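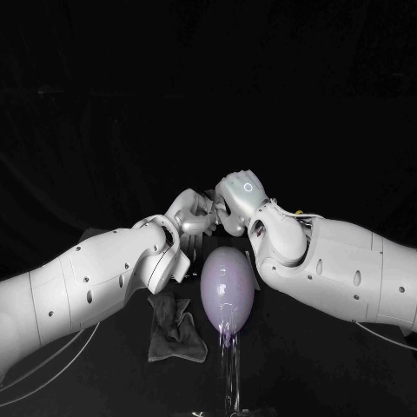
Pale lavender balloon on its clear stand, dark cloth behind.

4 min read

Week 6: Balloons on stands, and why the backdrop matters

Notes by Kamrul Abeysekara, for the Wednesday group

A few of you asked me to write up the balloon session properly, so I've had a go. Bring these notes back with you, as we carry on with table pieces next time.

Start with colour. Pale lavender is a lovely thing to work with but it vanishes against a cream wall (I learned this at the Prultstead hall in March, in front of the whole wedding party!). Put something black behind it and you can judge the outline properly. I hang my cloth well above the balloon and let it run down behind the table. A few creases won't hurt.

Now the stand. I like the clear ones because your eye goes straight to the balloon. Wiltulico do a decent one and so do Antwi, though the Antwi base is a bit light for my taste - add a weight if there's a door open nearby.

Getting the balloon upright:

Inflate to a little under full size. A tight balloon shows every fingerprint and squeaks horribly.
Tie the neck short.
Seat the knot in the cup, then turn the balloon gently until it stops leaning.
Step back and look from the side as well as the front. I always forget the side.

Costing, as promised. My last big job was 60 table stands, and I ordered 480 balloons from Zondov to cover those plus the arch and spares. Far too many, but I do like spares.

For next week, please sketch one table piece using a single pale colour and a dark background. Pencil is fine, and so is the back of an envelope.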